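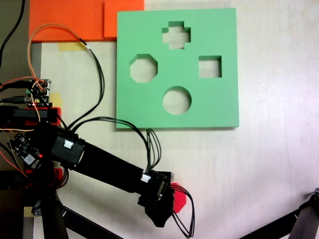
The Plirkine boxes are back, and so are the claims

If you have a child under four and live anywhere near Pirley, you have probably had the flyer. Drudano, the company behind the Plirkine play subscription, has been putting them through doors again since February, and the new version is bolder than the last one. A box arrives every month, matched to your child's "learning window," and by the time kindergarten rolls around your kid will be "up to 8 months ahead."

Ahead of what, the flyer doesn't say. I wrote to the company to ask. The reply thanked me for my interest in early learning and gave me a link to the order page.

I've now read everything on the Plirkine site that is offered as evidence, and it didn't take long. The main item is a parent survey with 1493 responses. That sounds like a lot until you look at who was asked, and it was current subscribers. They were asked if they had noticed their child learning new skills while using the boxes. Of course they had. Two-year-olds learn new skills every week, with or without a delivery. There was no group of families who went without, and no test of any kind. A company that surveys its own paying customers and finds them pleased has learned something about its customers.

The other item is a "pilot" with 20 children at a nursery in Bashir. It lasted one season. The write-up is a single page, with more white space than text, and it says the children showed "strong engagement." I would like to know what weak engagement looks like in a toddler who has just been handed something new. There is no mention of how they were doing six months later, or whether anyone checked.

None of this means the toys are bad. A reader lent me two of the boxes and the contents are sturdy enough, if a bit plain for the price. My problem is with the word "window." It suggests something is about to close. Parents who are already short on sleep read it and picture their child missing a stage for good, all for the want of the right box in the right month. The site leans on this hard. Cancel your subscription and you get a page asking if you're sure you want to "pause their progress." 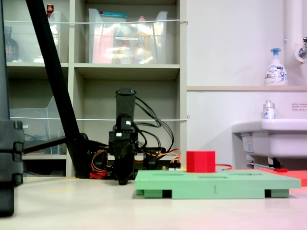

What does seem to hold up is much duller than anything on the flyer. Small kids get a lot out of handling things, getting them wrong and trying again, preferably near an adult who talks to them a little and doesn't take over. The equipment for this can be very basic. A light green board lying flat on a table gives you a color to name and an edge to follow with a finger, and you can talk about what is on top of it and what is behind it. Measuring cups will do as well, or a cardboard box with holes cut in it. Lids and jars kept my own son busy for most of a winter, and I make no claims for what they did to his reading.

Price matters here too. A full year of Plirkine comes to a little over $200 once shipping is added, and shipping is not in the number printed on the flyer. You find it on the last screen. The first month is cheap, the rest are not, and the plan renews unless you cancel before the next box is packed. The terms don't say when a box is packed. Two readers told me they were charged for a box they thought they had stopped, and one of them is still waiting to hear back.

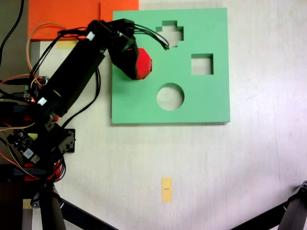 A red block over the left part of a green board.

Shape sorting gets a whole page to itself on the Plirkine site, under the heading "Early Geometry." Fitting a block through a hole is a fine thing for a toddler to practice, and it has been in toy boxes for generations. Calling it geometry is a stretch. By that standard, putting on socks is engineering.

If you're still tempted, ask Drudano three things before you pay. Ahead of which children? Measured how? And what exactly is the cutoff for canceling? Get the last one in writing. The toy library in Pirley also lends out sorters and stacking sets, and you can bring them back when your kid loses interest.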